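About Kendinow

Boating holidays for people who would like to get there eventually
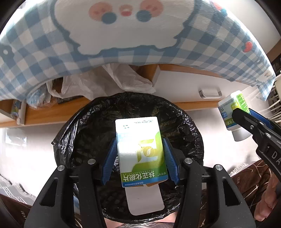
An upside-down medicine box over a lined bin.

Kendinow hires out houseboats on the reservoir at Zurkthorpe. We have been doing it long enough to have opinions about rope, and not long enough to have a proper sign on the main road, so please follow the directions in your booking email and ignore the satnav, which will take you to a quarry.

Who we are

The company belongs to Leena Pesonen and Wilma Kerr. Leena grew up on the lakes in Finland, where a boat is what you take to the shops. Wilma grew up in Pronby, forty minutes inland, and had been on one ferry before the age of thirty. She was sick on it. They met on a sailing course that Leena was teaching and Wilma was failing, and by the end of the week they had agreed to buy a houseboat together, a decision each still attributes to the other.

That boat was the Seppälä. She was 45 feet long, she was the colour of old custard, and her steering had a strong preference for left. The first summer's guests saw a great deal of the eastern shore. She has since had new steering and three coats of dark green, and she remains the boat that returning guests ask for by name. The others are newer, go in both directions, and are quite jealous.

Where you'll be going

The reservoir has 3028 acres of water when full, which it generally is by the end of spring. The main channel runs up from our jetty to the dam. Off it are the side arms, which is where you want to be. Most are narrow, a few are very narrow, and one is called Misery Creek by the locals and is perfectly pleasant, with a shingle beach and good swimming. We suspect the name was put about by someone who wanted it to himself.

You can tie up for the night almost anywhere that isn't marked with a yellow buoy. We supply two mooring stakes per boat and a mallet. Please bring back two mooring stakes and a mallet. The bed of the reservoir must by now hold enough of our mallets to build a small harbour.

Do I need to know how to drive a boat?

No. Wilma does the handover, on the grounds that she remembers what it was like to know nothing. It takes a morning. You'll go out with her, turn round, come back, park badly, and do it again until you park less badly. Top speed is that of a determined jogger, so anything you are going to hit, you will have had plenty of time to discuss beforehand.

What it costs

A short break in the low season starts at £295 for the boat. A full week is £593, rising in the school holidays, when everybody's does. Fuel is extra and is worked out when you come back. Bedding is included. Towels are included if you ask nicely or at all. Dogs go free and are usually better at the stakes than their owners.

There is a galley with a hob, an oven and a fridge, and a shower that is hot for as long as one sensible person needs. The nearest shop to the water is at the Zurkthorpe end and shuts at 4 pm, or earlier if it's quiet. Do your big shop in Pronby on the way.

The off season

We close in January, when the boats come out of the water and Leena goes underneath them with a scraper and the radio on. Wilma answers the emails. If you write to us then you'll get a long reply, as she's glad of the company. In August you'll get a short one.

Bookings for the coming year open once the boats are back in. Ring the office or use the form on the contact page. If nobody picks up we're on the jetty, and the phone isn't allowed on the jetty after what happened to the last two.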